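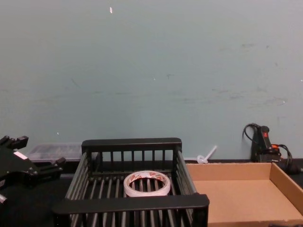
Koller Adaptation Spending Records

Data card, release 2

Summary
Project-level records of public money committed to climate adaptation in small river towns. Each row is one project in one budget year. The set holds 352 rows, of which 328 have a confirmed amount. The remaining rows have a blank amount field and should be left out of totals.

Files
projects.csv: one row per project and year
towns.csv: town codes and names
sources.csv: budget document and page for each row

Main fields
project_id: stable across releases
town_code: joins to towns.csv
hazard: flood, drought, heat or mixed
amount_local: as printed in the budget, not adjusted for inflation
stage: planned, committed or spent
share_adapt: portion of the amount counted as adaptation, 0 to 1

Collection
Town budgets were read by hand by Albane Pons and Tegan Rewi. Osvaldo Brandão set the hazard codes. Where the two readers disagreed on share_adapt, the lower value was kept and the row flagged in sources.csv.

Changes from release 1
Nokero and Grillska added.
Drainage repairs with no stated flood purpose now have share_adapt set to 0.
Duplicate rows from revised budgets removed. The later budget is used.

Known limits
Private spending is not covered. Loans and grants are not separated in 12 rows. Amounts marked planned often change before they are committed, so do not add them to spent amounts. Coverage of drought projects is thin in towns that buy their water from a regional supplier.

Updates
Files last checked Mon 20 September. The next release is due in October and will split mixed hazards where the budget text allows it. Send corrections to Margaux Texier with the project_id and a page reference.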